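August 2, 2019

Sourdough rye, batch 21. Okay, so the starter finally woke up! Eylül fed it before she left and by the time I got in it had climbed well past the rubber band, domed on top and smelling like green apples (the July batches all smelled like nail polish remover, so I'm taking this as a big win). I used the Grultville flour again, the coarse one, and bumped the water up a bit because the last dough fought me the whole way.

Mixed by hand, 8 minutes, then a rest. Tuncay thinks I should skip the hand mixing and let the Kirkon do it, and he may be right, but I like to feel when it goes from gravel to paste. 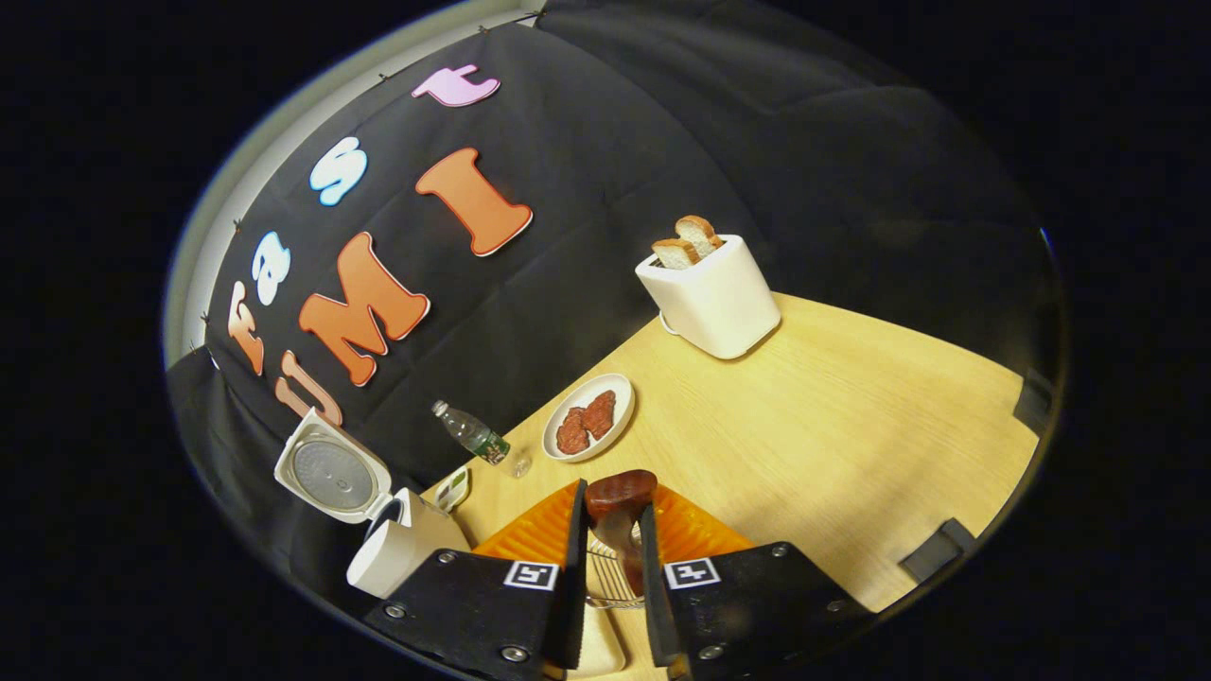 Salt went in after the rest this time. I forgot it completely in batch 19 and Volkan still brings that up. Total dough weight 2185 grams, which fills both of the long tins with a little lump left over that I baked as a roll and ate. No regrets.

Proofing: the corner shelf was too warm, so I moved the tins down by the door and they slowed right down. Tiny cracks on the surface, flour dusting starting to split, that's the look I want. Baked 46 minutes, lid off for the last stretch. The crust is darker than Prys likes but the crumb isn't gummy, first time since I switched flours!! 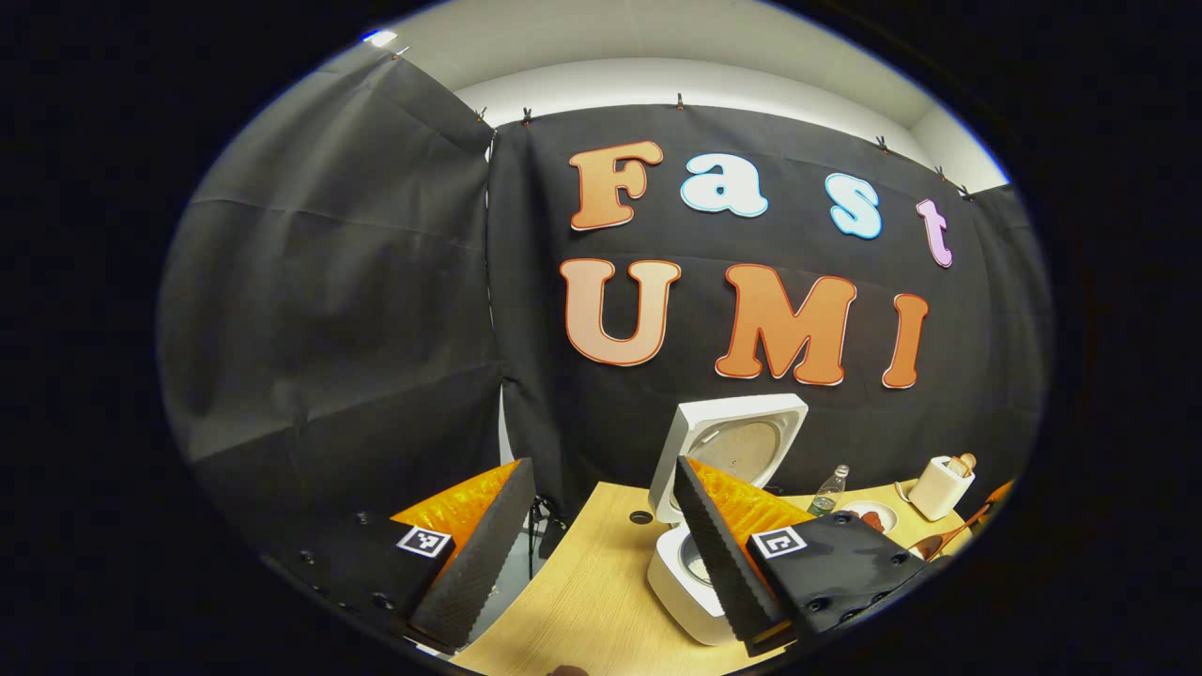

Lettering on the backdrop, clips along the top.

Slices toast great on day two, a bit crumbly at the ends. Nevzat wants to try the next one with caraway and I said fine, but only in one tin. Need to order more rye from Rusach, we're down to the bottom of the bag. Also wash the bannetons, they're getting fuzzy.

This site uses cookies to improve your experience. Accept | Learn more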